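Brenwood Community Garden & Kitchen, progress note for Favivo
Thursday, March 7, 2024

Rodrigo, sorry this is a few days behind. Short version: beds are on schedule, kitchen is not, money is okay.

**Beds.** North side finished. Compost came from Troltholm, 10 yards, dumped at the wrong gate so Gwion's crew lost a morning wheeling it across. South side still has the old fence footings in it. Fermín wants to rent a breaker, $145 for the day, I said yes. Should come out of site prep, tell me if you want it somewhere else.

**Sign-ups.** 94 households on the plot list. More than we have plots for, so we are going to half plots for first-timers. Letters went out Monday. A few complaints, mostly from people who had a full plot at Lam Street before it closed. Nadiia is calling them back.
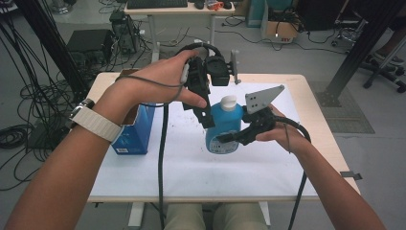

*Photo: Lleucu Morgan*

**Kitchen.** County wants a second hand sink and a new drawing of the drain line. Plumber can't look at it untill the end of the month. So no cooking classes this spring, we'll run the seed-starting ones outdoors and move the canning course to September. Instructor is fine with it. Fridge delivered, not hooked up.

**Water.** Meter is in. Backflow test passed second try. Still need hose bibs for 3 of the rows, parts ordered.

**Budget.** Under on lumber, over on hauling (see compost). Kitchen line barely touched and I'd like to carry it past the end of the grant period. Is that a form or just an email? Last year it was a form.

**Need from you**
- OK on the breaker rental
- answer on the carryover
- new logo file for the gate sign, the one we have prints fuzzy

Receipts are scanned thru February, Nadiia will send the folder. Next report after the plumber's been.

Gwion Phillips is covering the site phone while I'm out next week.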